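Subject: Re: [rullton-oldhouses] Condensation behind furniture on outside walls

On Saturday, February 26, 2022, a list member wrote:
> We have been in the house since autumn and have now found black
> mould on the wall behind a chest of drawers in the back bedroom.
> It is a solid wall, north side, painted with ordinary emulsion.
> The window has a trickle vent but it was painted shut before we
> came. We keep the heating low at night and dry washing on the
> landing. A damp firm has quoted for injection and replastering up
> to waist height. Is this worth doing? The wall feels dry
> everywhere else.
>
> Also, has anyone used the Plikivari loggers? They were mentioned
> here before Christmas but I can't find the message.

I would hold off on the injection. Mould behind a chest of drawers on a north wall in February sounds like condensation to me, and an injected damp course does nothing for that. If it were coming up from the ground I'd expect it on the ground floor first, and you say it is a bedroom. Unless the house is on a slope and the bedroom is downstairs? You didn't say.

We had much the same at Gesivcombe. Solid brick, no cavity, built by the same people who did most of the lower end of Rullton. The first winter we had mould in two places, behind the wardrobe and in the corner by the front room window. We had a firm round and they put a meter on the wall and said rising damp. The reading was high, but those meters read high on old plaster with salts in it, and on foil-backed lining paper as well, which we had.
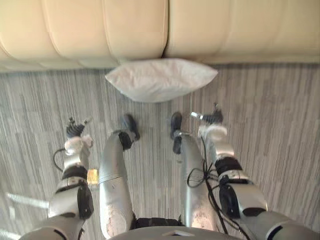
What made most difference was getting the air to move. We pulled everything on the outside walls forward by a hand's width and took the backs off the two wardrobes. The lining paper came off in the spring. Behind it was gypsum over the old lime, patched at different times, and the gypsum patches were where the mould had been. We hacked those off and had them redone in lime. Then a clay paint, two coats. It marks more easily than emulsion and you can't scrub it, so bear that in mind in a hallway.

Washing on the landing is your other problem. It's a lot of water to put into a house with the windows closed. If you have nowhere else, use the bathroom with the door shut and the fan on. Ours is a continuous-running fan from Hutapea. It is quiet on the low setting and I'd say noisy on the boost. The filter needs cleaning every couple of months, which the leaflet doesn't mention. We paid a little under £200 with the grille and ducting, and an electrician on top.

Free the trickle vent before you spend anything. A sharp knife round the edge and then work it with a flat screwdriver. Mine had three layers of gloss on it. If the slot behind was never cut through the frame, and I have seen that in Rullton more than once, then the vent is only decoration and you'll need to drill it.
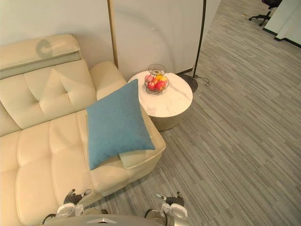
On heating, I know what gas costs now and I'm not going to tell anyone to turn it up. But a bedroom that drops very low every night and is warmed for an hour in the morning will have cold walls all winter. We leave the radiators upstairs on 2 and don't touch them. I haven't worked out properly whether that costs more than what we did before. The walls are certainly better for it.

The Plikivari loggers are fine. I have 5 of them and one has failed. They record temperature and humidity every ten minutes and you read them off by cable. The software is poor, and on my old laptop it only opens if the logger is plugged in first. Put one behind the chest of drawers and one in the middle of the room at the same height, and leave them for a fortnight. In our case the air in the middle of the room looked perfectly reasonable and behind the wardrobe it was above 80 per cent most nights. I can send the spreadsheet if it is any use for comparison.

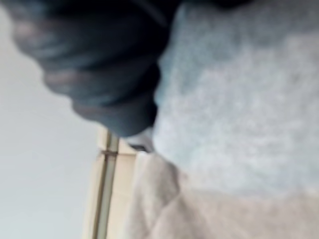
Gesivcombe, February

For the mould itself, wipe it with a fungicidal wash and let it dry before you paint. Don't brush it off dry. Bleach takes the colour away but mine came back within the month.

The county leaflet on solid walls has gone through several editions and the old one is better. Page 34 has a drawing of a wall section with the cold spots marked, at the reveal and along the skirting. It's worth checking those places in your other rooms. I have a paper copy and can bring it to the March meeting.

Two other things to look at from outside: the gutter joint above that bedroom, in the rain, and the ground level against the wall. A leaking gutter will wet a solid wall enough to make the inside cold even if you never see a stain.

Let us know what the other quotes say if you get any.

--
rullton-oldhouses mailing list
To leave the list, send a blank message with "unsubscribe" in the subject line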